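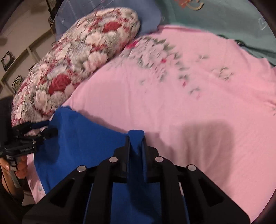

Eglė Toom reckons folding is the hardest thing our club has ever tried, and she's been through all the maze years. I agree with her!

I'm Venkatesh Kulkarni and I look after the Rugemalira student robotics club. On 7 September 2021 we kicked off our laundry project — clothes, hand-held grippers and a lot of patience. 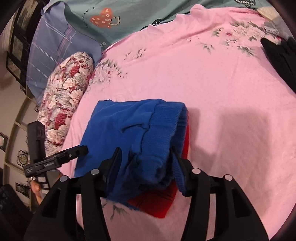

We're aiming for around 300 practice folds before the Arnance student challenge in November. Families are welcome to come and have a go. Ask for me or Agnese Siliņa at the club.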